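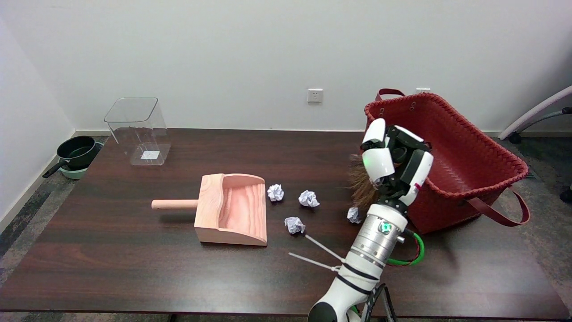
July 1, 2026. Table sweep, brush and wooden pan

Villanueva room, dark table against the white wall. Paper balls, small brush with the dark bristles, wooden dustpan, clear bin at the back left. Continues from the February notes, which stopped when we ran out of clean paper and were using receipts.

Setup

Pan goes left of center, mouth to the right, handle pointing left. Balls go to the right of the mouth, spread out a little and not in a row. Bin stays behind the pan so the lift is short. I marked the pan position with pencil on a slip of tape during practice and then took the tape off, it caught the bristles.

Paper is printed scrap from the Ladix folder, one sheet per ball. Crumple with both hands, squeeze once, let it open by itself. If you squeeze it hard a second time it gets small and rolls too well. If you barely crumple it, it sits on a flat side and the brush pushes it along like a box. Mylene makes hers tighter than mine, so we agreed she does all of them for this set.

Print the balls from one kind of paper only. The heavier cover sheets in that folder spring open after a few minutes and by the end of the session are twice the size they started.

Notes on the pan

The wooden pan is nicer to use than the old plastic one but the front edge is thicker. A ball coming in slowly stops against the edge and sits there. Coming in with a bit of speed it goes over. Long low strokes work, short flicks send the ball up the side wall and out again.

Sanded the underside of the front edge with 200 grit, 12 strokes, checked, then 12 more. It lies flatter now. Did not touch the top of the edge yet. I would like to try a shallow bevel there but want Mylene to see it first because the pan came from her.

The round handle lets the pan tip if you lean on the end of it. Hold it close to the back wall.

The side walls are high enough. In the whole afternoon I lost only one ball over the side and that was my stroke.

Notes on the brush

Bristles fan out when pressed, so the useful width is more than it looks. Too much pressure and they bend over flat, and then the ball slips under them and ends up behind the brush. That was the most common miss today. Keep the tips on the table and stop pressing there.

Start each stroke from beyond the farthest ball. Obvious when written down, but I kept starting in the middle of the group and had to go back for the one on the outside.

Comb the bristles straight with your fingers before putting the brush away. Do not stand it on the bristles. It was stored that way over the winter and one side still has a curve.

Notes on the bin

The clear bin is good for this, you can see what is in it from the chair. It is light, though, and shifts if the pan knocks the rim. Put a folded cloth under it if it keeps moving. Hold the pan over the opening before tipping. Tipping on the way over drops the last ball on the table.

Empty it between sets. I forgot twice and the count at the end was off both times, so those two are crossed out in the sheet.

Sets

20 sets on the sheet, numbered from 563 to follow the February pages. Two crossed out as above. I wrote the misses in the right-hand column with a letter: E for stopped at the edge, U for under the bristles, S for over the side. Most of the E marks are from before the sanding. I don't want to read much into that yet, my strokes also got better as the day went on. Should be repeated with someone who has not done it before.

Table

Wipe it with a dry cloth before starting. Crumpled paper leaves fine dust and it shows on the dark wood. No spray, it leaves a film and the balls drag. The carpet is gray with a pattern and white scraps are easy to find on it, torn corners less so. Check under the table at the end.

To do

Ask Mylene about the bevel.
Second brush from Cukutis, same width, stiffer if they have it.
Try a set with the balls closer to the wall, they get trapped there and I have no good stroke for it.
Return the old plastic pan to the Larovdale cupboard, top shelf.
More scrap paper. The Ladix folder is down to cover sheets.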